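Esinholm tram depot blockade

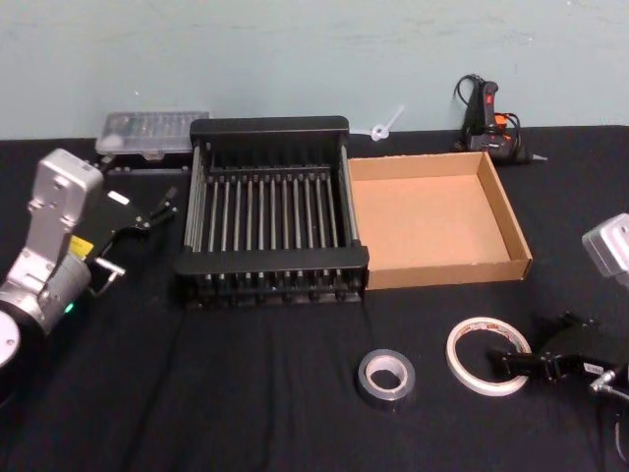 The Esinholm tram depot blockade was a protest in the port town of Esinholm against the planned closure of the Treladton line. It lasted 5 days in May and ended when the town council agreed to put off its vote.

Background

The Treladton line linked the harbor district with the suburb of Treladton. Council leader Kauko Rissanen proposed replacing it with buses, saying the track was too costly to repair. Residents and tram drivers opposed the plan - many had no other direct route to work.

Blockade

On the first morning some 700 people sat down across the depot gates on Heinonen Street. The organizers, Ulla Pesonen and Yogesh Pal, had told police about a march but not about the sit-in. A smaller group in favor of the closure gathered across the street, and officers formed a line between the two sides. Police arrested 40 people on the second night, most of them for refusing to leave the roadway. Nearly all were released without charge.

Aftermath

A petition with 2219 signatures was handed to the council on the last day. Charges against Pal were later dropped. The line stayed open on a reduced schedule.

See also

Heinonen Street
Transport in Esinholm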